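Wornby Town Forum > Local Government > Recount on the library levy

curbcut
Posted 8:14 am

The county put the recount notice up this morning. The library levy failed by 60 votes on the first count, and the automatic recount starts at 9 in the Ferraro Building, second floor, the room with the glass wall. Public can watch from the hallway side. If you want to stand inside the rail you need a badge from the clerk's window, and they only give those to people signed up by one of the two campaigns.

I'm going over for the first couple of hours. Will post what I see.

millrace_dan
Posted 8:31 am

Is it a hand recount or are they just feeding the ballots through the machines again? The notice I read says "retabulation" and I don't know what that means in practice.

curbcut
Posted 8:36 am

Machines first. Then they pull 2 precincts and count those by hand. If the hand count doesn't match the machine count in either one, they hand count the whole thing.

oldferryroad
Posted 8:52 am

Voted no and I'll say so. The levy lost. I don't have a problem with a recount because the law says you do one at that margin, but I've already seen people on the Carnwood page calling it stolen, and it was a school night election with low turnout and a tax increase on the ballot. That's how those go.

pell_n_co
Posted 9:05 am

Nobody in this thread has said stolen.

oldferryroad
Posted 9:07 am

I said the Carnwood page. Go look at it.

tansy44
Posted 9:20 am

The people on the Carnwood page are upset about the drop box, and I think they have a point. The box outside the Carnwood fire station was locked from the afternoon on. My sister drove up a little after 5 and there was a paper sign on it telling her to go to Wornby. She did, but plenty of people with kids in the car would not have. That doesn't change how you count the ballots that came in. It could easily be more than 60 people though.

oldferryroad
Posted 9:26 am

Could be. Could also be that half of them were voting no. Carnwood went against the last levy.

tansy44
Posted 9:29 am

I'm not saying which way they'd vote. I'm saying the box is supposed to be open until 7.

millrace_dan
Posted 9:41 am

Tansy is right on that part. 7 is printed on the envelope. There's a complaint form for it on the clerk's page under "Election Day Problems." You have to give the location and the time, and it helps if you have a picture of the sign.

curbcut
Posted 10:48 am

Back outside for a minute, my phone doesn't get a signal on the second floor.

There were people on both sides of the street when I got there. Yes side is by the fountain with the book signs, no side is on the bank corner. It was loud around 9 when the van pulled up and then it calmed down. Two deputies at the door. They asked people to keep the steps clear and people kept the steps clear. One man with a megaphone was told to take it across the street and he did.

Inside, it's slow. They open a box, read the seal number out loud, both sides write it down, then the ballots go to the machine. Any ballot the machine kicks out goes to a separate table where two people look at it together. The no campaign objected to one seal because the tape had a wrinkle in it. They checked the number against the log, it matched, and they went on.

They had gotten through the absentee boxes and were starting on Wornby 1 when I left.
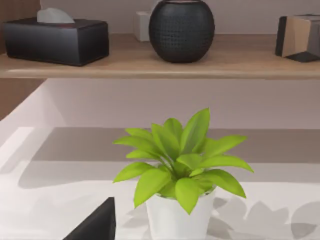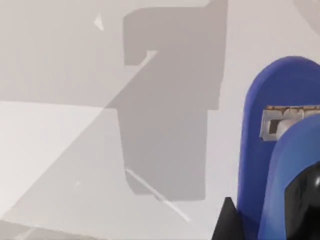 Parking in the Ferraro lot is two hours and they are writing tickets today, so if you're planning to come down after lunch use the gravel lot behind the feed store. The Kideo livestream is up too. Search the county name on there and it's the first result. Sound cuts in and out but you can see the main table.

pell_n_co
Posted 11:02 am

Thanks for going. Did they say when the hand count part starts?

curbcut
Posted 11:06 am

They said after lunch if the machine part is finished. The clerk draws the precincts out of a box in front of everybody.

gravelbar
Posted 11:15 am

I've been watching the Kideo stream and the comments under it are a mess. Someone is claiming a worker took ballots out of the room at 9:50. What she carried out was the empty tray. You can see it's empty when she turns around by the door. I posted that twice and it got buried both times.

oldferryroad
Posted 11:24 am

This is why I don't like the livestream. People who have never seen a count think everything is suspicious. Either show up in person or wait for the numbers.

gravelbar
Posted 11:28 am

I disagree with that. I work until 4 and can't show up in person. Without the stream I'd have nothing to go on except whatever got posted on the Carnwood page.

pell_n_co
Posted 11:33 am

Same. Keep the stream and turn the comments off.

millrace_dan
Posted 12:10 pm

They can't turn the comments off, or at least that was the answer last time it came up at the county meeting. Something about it being a public meeting and the comments counting as public comment. I didn't follow the whole explanation.

curbcut
Posted 2:37 pm

Machine part is done. The levy picked up a few votes and the no side picked up a few. The clerk read out the totals but I was in the hallway and didn't catch them well enough to post. The sheet should be on the county page tonight. It still fails either way.

Precincts drawn for the hand count are Carnwood 3 and Wornby 1. Carnwood 3 is 747 ballots, and they're doing that one first. They make stacks by yes, no and blank, then swap tables and count each other's stacks.

tansy44
Posted 2:45 pm

Carnwood 3 is the fire station precinct. Good, I guess, though it doesn't do anything for the people who got turned away.

oldferryroad
Posted 2:51 pm

File the complaint. I mean that. If the box was locked early somebody should have to answer for it, and I'd say the same if the levy had passed.

tansy44
Posted 2:58 pm

My sister is filling it out now. She did take a picture of the sign.

gravelbar
Posted 4:40 pm

Just off work. Stream shows them on the last stacks for Carnwood 3. Crowd outside is mostly gone from what I could see driving past. A few yes signs still leaning on the fountain.

curbcut
Posted 5:22 pm

Carnwood 3 hand count matched the machine, 747 and 747, same split. They're taking a break and then starting Wornby 1. I have to go get dinner on, so if anybody is watching the stream please post when that one is done.

pell_n_co
Posted 5:30 pm

I have it on. Will post.

pell_n_co
Posted 7:49 pm

Wornby 1 matched too, so no full hand count. The clerk said the board votes to certify at its next meeting and that complaints have to be in before then. Tansy, tell your sister to get a receipt number for hers.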